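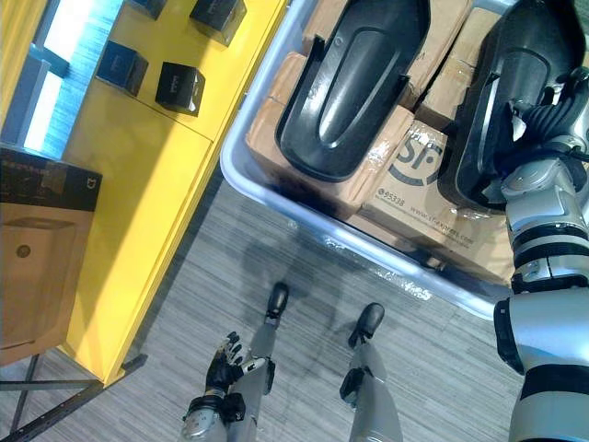

## Unit 6: Shrinkage in moulded parts

Shrinkage is the difference between cavity size and part size, given as a percentage of cavity size. Semi-crystalline grades shrink more than amorphous ones – see the Plaltico data sheets.

- Measure after 39 hours at room temperature.
- Record flow and cross-flow values separately.
- Thick sections cool last and may sink.

**Exercise 2.** The Brustalstead tool has a cavity length of 1,342 mm. Find the part length at 0.6% shrinkage.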